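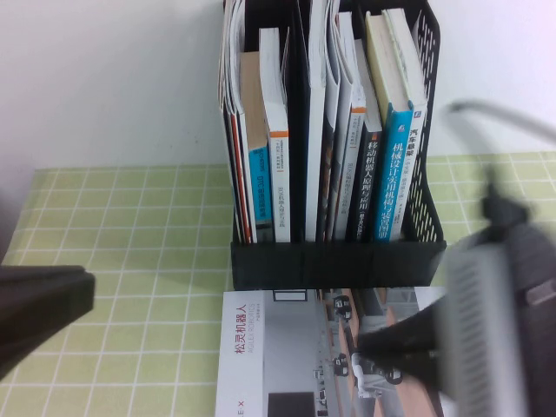 Will the Lalbridge Playhouse open its new season with "The Salt Ledger"?

The play opens in July, in the small upstairs theater, and runs for two weeks. The main stage stays closed until the lighting work is finished.

"The Salt Ledger" is a family drama by Miroslava Bondarchuk, who grew up in Zavbridge and set the story there. It follows a widow and her two grown sons in the months after the town's cannery shuts down. The older son wants to sell the house. The younger one has already borrowed money against it without telling anyone. Most of the action happens in the kitchen over one winter.

Catarina Calado plays the widow, her first stage role in Lalbridge after several years of radio work. Houshang Ebrahimi plays the older son and Kwok-wai Fang the younger. Usa Ratanaporn directs.

Bondarchuk finished the first version of the script four years ago. A student group gave it one reading in Zavbridge, and it then sat untouched until Ratanaporn asked to see it last fall. The two have cut it from three acts to two. A subplot about a union vote is gone, along with a character named Polat, the cannery foreman. He is still mentioned by the family and he telephones once in the second act, but he never appears.

"He had a good speech and I was sorry to lose it," Bondarchuk said. "But the play got slower every time he walked in."

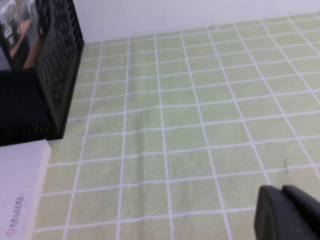
Green checked tablecloth with a black desk organizer at the left.

The upstairs theater holds 172 people, less than half the 361 seats on the main stage. Ratanaporn said the smaller room suits the script. The audience will sit on three sides, with the front row a few feet from the kitchen table, and there will be no microphones. Calado has a long scene near the end in which she barely speaks, and the director wants people close enough to follow it.

Rehearsals began in the spring at the Skultalell hall on the east side of town. The cast moved into the theater last week. A first full run, held in the afternoon for theater staff, came in at a little over two hours, and Ratanaporn said she expects to lose ten more minutes before opening, mostly from scene changes. 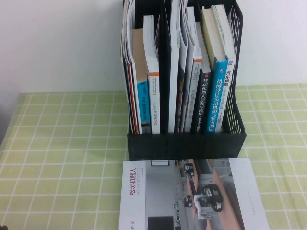

Bondarchuk has also agreed to let the theater sell a printed copy of the script, with the cut foreman scenes added at the back. It will be a plain paperback in a small run, priced at eight dollars and sold in the lobby before the show and at intermission. Thin booklets tend to curl at the top when they stand on end, as the white ones at the far left of the black organizer do, so the lobby copies will be laid flat. Any copies left after the last performance will go to the public library in Zavbridge, which has asked for at least one for its local authors shelf.

Evening performances start at 7:30 p.m. and matinees at 2 p.m. Tickets are on sale at the box office, which opens at noon. The playwright and cast will stay to take questions after the second matinee. The play includes some strong language and is not recommended for young children. Latecomers will be seated at intermission only.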